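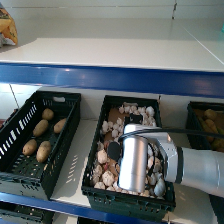

Grocery robot taking shape at Dolura workshop

Print this story | E-mail this story

A robot that picks vegetables out of store crates is being put together at the Dolura shared workshop on Plondier Street, and members say it could be ready to show in May.

The build is led by Iker Sarmiento, a refrigeration tech who started it at home and moved it over when the kitchen got too small. Garlic first, then potatoes. Garlic is the hard one, he says. "The skins come off, the cloves roll away, and the arm has no idea." Members put up shelving and filled plastic crates with produce so it has somthing like a real store to practice on.

Cost so far $329 in parts, not counting the arm, which is on loan from a member. Another $500 set aside for a better gripper. No outside money.

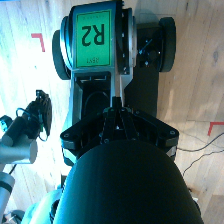

The wheeled base carries the label R2 and moves on the workshop's wood floor, with red tape corners put down as markers. Parking it in the same spot every time is still a problem, Sarmiento said. Off by a little at the wheels and the arm is off by a lot at the crate. Cable routing also on the list.

Five members are on the project, 2 of them doing the software. They call it Steria. They meet evenings after the woodworking class clears out, and anyone who can solder is welcome, or who has old produce crates to give away.

Questions go to Bajpai Hardware next door, which is takeing messages for the group untill the workshop phone is fixed.

Last updated: April 20, 2024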